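The bin-picking arm and the people beside it

2018-09-17

When Timarton put its first picking arm on trial last December, the talk in our canteen was all about who would go.

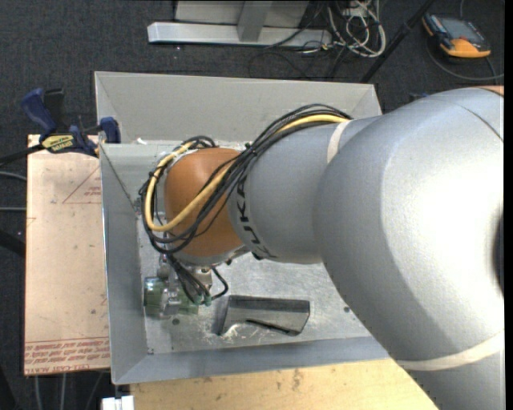 Nobody went. Of the 8 people on the parts line, 3 were moved to checking and setting up, and the rest stayed where they were. Management calls this a success, and on the count of jobs it is.

But the work has changed. Lifting parts out of a bin was dull, and it was hard on the shoulders, yet you could talk while you did it. Minding a machine is quieter. You wait for it to stop, you clear the part and you start it again — more than 200 times in a bad week.

Flikgate, who supplied the software, gave the new setters two days of training. I think it should have been two weeks, with a pay grade to match. A person who can get a cell running again has a skill, and the firm should pay for it before it orders the second arm.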